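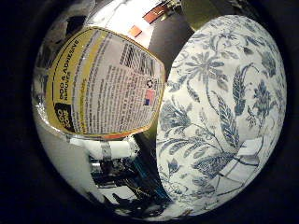 2 min read – 172 words

Robots at work don't all look like the ones in movies! At Clitero, a small repair and supply shop in Drundell, the newest one is a gripper that picks things up and puts them where they belong. Cans of adhesive remover, folded cloth, whatever needs moving.

Before it came, Ju-won Chae spent most of every Thursday lifting and sorting. Now the robot does a lot of the lifting, and Ju-won is learning to teach it. That's a real job! She shows it how to hold something hard, like a can, and then something soft that can crumple.

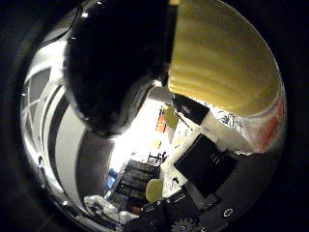
Soft things are the tricky part – you know a cloth will squish, but a robot has to learn how tightly to squeeze.

So did the robot take anyone's job? At Clitero, all 7 workers stayed, but their days changed. Some miss the old way. One man liked sorting because he could think while he did it. Others are glad their backs don't ache!

Comments

Rashti: My son wants to know if it ever drops stuff.

Mrs. D, grade 4: We read this out loud and now everyone wants to be a robot teacher!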